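# Teach It Yourself, Says the Brochure

The pitch from Norkanov is easy to like. You run a small shop. You have one dull job that eats up somebody's afternoon. Norkanov ships you a pair of hand-held grippers, your own people do the dull job with them for a while, the recordings go off to be processed, and in a few weeks you get back a skill your robot arm can run. The service is called Temow. The brochure uses the word "effortless" on two facing pages.

I spent a day watching people use it, and I'd pick a different word.

The job was putting small parts away in a drawer organizer, the kind you'd find over any garage workbench. It takes a person no thought at all. With a gripper in each hand it takes plenty. You learn to steer from the wrist. You learn that a light plastic drawer and a pinched part want very different kinds of force, and that your fingers used to settle this for you.
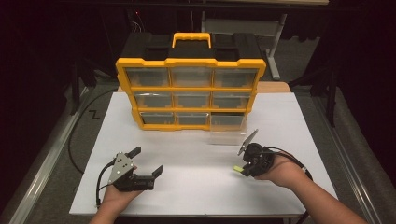
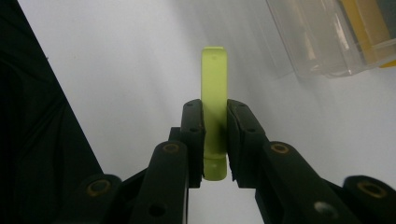
**Afridi Workshop Trials / Automation Desk**

Temow's starter plan covers 100 recordings of a single task. Norkanov's sales sheet says this is enough for "most bench work." Our trial used 163 before the company's own software stopped flagging the set as thin, and the extra 63 were billed at the higher rate. The rate is in the contract, on page 11. I would have liked it on page 1.

Then there is the question of what you get for it. A skill that puts parts in one organizer is a skill for that organizer. Swap in a taller one and Norkanov suggests a "refresh session," also billed. When I asked whether a different drawer would count as a new task, I got a long answer with the word "generalize" in it four times and no number.

The hardware is better than the paperwork. The jaws close squarely, and hold a thin piece upright if you take it square on. The cables are a nuisance. By midafternoon my forearms ached, and I had started dropping things I had handled fine before lunch. Those tries got recorded too, and weeding them out is the customer's job unless you pay for review.

Itiser, the main competitor, skips the hand-held gear and sends a technician to set up the arm on site. It costs more up front and the quote is a single line. For a shop with one job that never changes, I think that's the safer buy. Temow makes more sense if your work shifts every few months and you have staff with hours to spare, and I haven't met many shops like that.

Norkanov says a revised price list is coming in September. I'd wait for it.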